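Compartment box

A compartment box (also compartment organiser, divider box or, in older shop lists, sorting case) is a shallow container split into cells for keeping small items apart. Transparent plastic is the form most often met in homes.
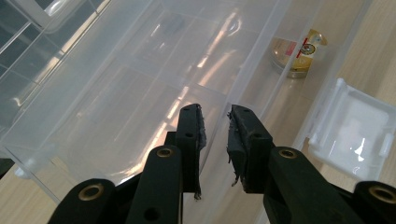
Several readers of the trade newsletter Skilis have objected that the word "organiser" promises too much, and that a box with cells in it will hold a muddle just as well as a drawer does. The objection has some force. Sellers' claims about time saved are seldom backed by anything that could be checked.

Construction

Most boxes are moulded in one piece, with a hinged or lift-off lid. Cells may be fixed or formed by loose dividers that slide into grooves. Loose dividers are usually advertised as the better choice, though on cheaper boxes they ride up when the box is tilted and let small washers or beads creep underneath. Whether the lid meets the top of every divider matters more than the number of cells, and it is rarely mentioned on the label.

Use

Common contents are screws, beads, fishing tackle, sewing notions and electrical parts. Clear walls are said to make labels unnecessary. This holds for things that differ in colour or shape. It does not hold for two lengths of the same screw.

Cell counts

Counts given by makers are not always comparable. The Osto range is listed from 3 cells to 13, with the handle recess included in the larger figure. The Avov cabinet, sold as having 816 "places", reaches that total by counting every groove position as a place, whether or not a divider is supplied for it.

Claims and testing

A leaflet from Zein states that its hinge lasts for 200 openings, a modest figure for a box meant for daily use, and does not say how the hinge was tested. Claims that clear plastic "never yellows" should be treated with similar caution.

See also: Drawer divider; Tackle box; Pill box; Seed tray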